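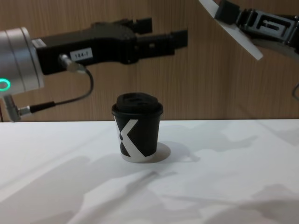

Flarngate Manipulation Software Group
Notes on the February planner release

1/ We have published the February release of our two-arm planning and control software. The posts below set out what has changed in perception, grasp planning and arm coordination, and what remains open. Partner sites should read posts 4, 7 and 12 before they update.

2/ Our standard test object remains a disposable paper cup with a lid. It is light, it tapers, it deforms under modest force, and most people know what a badly handled one looks like. The cup in the opening photograph is black, with a black plastic lid and a large white X on the front.

3/ Perception first. The cup detector previously fitted a single cone to the whole object. It now fits the body and the lid separately and joins the two at the rim. The lid has a raised centre, and under the old method that centre pulled the estimated axis off vertical whenever the view of the body was partly blocked.

4/ Change to configuration: the field "object_axis" is no longer read. It is replaced by "body_axis" and "lid_axis". Files which still contain the old field will load with a warning in this release and will be refused in the next one. A conversion script is in the tools folder.

5/ Shadows. Two arms over a white tabletop cast broad, soft grey shadows, and these move as the arms move. The earlier segmentation step sometimes joined the shadow of the cup to the cup itself and reported an object wider than the gripper could open. The planner then declined a perfectly reasonable grasp.

6/ The new step compares colour and depth before it accepts an edge. An edge that appears in colour alone is marked as doubtful and kept out of the width estimate. Doubtful edges can be shown in the viewer by pressing D. We would ask sites with darker tables to send us recordings, as our own tests have been carried out almost entirely on white.

7/ Grasp planning. The two grippers at our bench are not alike. One is a black parallel gripper; the other is dark grey, with open side plates and a flat white finger plate shaped rather like a paddle. Until now the planner treated both as the same simple box with two fingers. Each gripper now has its own description file, and each file must be present before the planner will start.

8/ The description file holds the full outline of both fingers. This matters for the black gripper in particular, where the lower finger reaches further forward than the upper one. A box model hides that difference, and a path which looks clear in the planner may bring the longer finger through the lid.

9/ Cables are now included as well. Each description file may list up to three flexible sections, and the planner keeps a margin around them when it turns the wrist. The margin is set by hand at present. It does not bend with the arm, and so it is larger than it needs to be in most poses. We regard this as a stopgap.

10/ Arm coordination. The planner used to lock the whole shared area when either arm entered it. The second arm would wait outside until the first had left -- safe, but slow, and of no use for tasks in which both arms must be near the same object. The lock now applies to small regions, and these are released one by one as an arm passes through.

11/ Hovering has been given its own state. An arm which holds its position in mid-air near an object is now reported as HOLDING and keeps its regions reserved. Previously it was reported as IDLE after 30 seconds, and its regions were freed while the arm was still in them. We consider this the most important correction in the release.

12/ Any site which has written its own task scripts should search them for the word IDLE. A script which waits for an arm to become idle before it moves the other will now wait for as long as the first arm is hovering. The correct call is "release_and_retreat", followed by the wait.

13/ Control. The force limit for closing on a paper cup is now approached in 2 stages. The fingers close at normal speed to the estimated width, then slowly until contact is reported. The earlier version used one stage and relied on the width estimate being right. Where the estimate was wrong on the large side, the closing move began too late and was cut short by the timer.

14/ Tooling. The replay viewer, Findenach, can now step through a plan with both arms shown on one timeline. Region locks appear as shaded bars beneath each arm. Selecting a bar shows which planner rule asked for the lock and which rule released it. Requests for this feature came from several sites and we are grateful for their patience.

15/ Findenach will also open recordings made with the previous release, although locks in those files are shown for the whole shared area and cannot be divided after the event. Recordings older than that should be converted first.

16/ Labels. Every gripper description file now carries an identifier, and we recommend that it match whatever is written on the hardware. Ours has a small white label on its side reading 184-1, and the file bears the same name. Two of our partner sites have in the past loaded the right file on the wrong arm -- the planner cannot detect this by itself.

17/ Known problems. Lid detection is weak when the cup is seen from directly above. The planner may choose a needlessly long path when both arms begin on the same side of the object. Findenach uses too much memory with long recordings and should be restarted between sessions. All of these are entered in the public tracker.

18/ Work not included in this release: handing a cup from one arm to the other. The planning side is in place, but the contact check on the receiving arm gives too many false reports for us to publish it. It remains on a separate branch, named Fundetti, which sites are welcome to read but should not run on hardware.

19/ The update service will be unavailable on Sunday while the older packages are moved. Sites which need the release before then may fetch it now by the usual route. The previous release will stay available and will receive safety corrections only.

20/ Reports should be sent through the tracker, with the replay file attached and the gripper description files in use at the time. Reports without a replay file take us a good deal longer to answer.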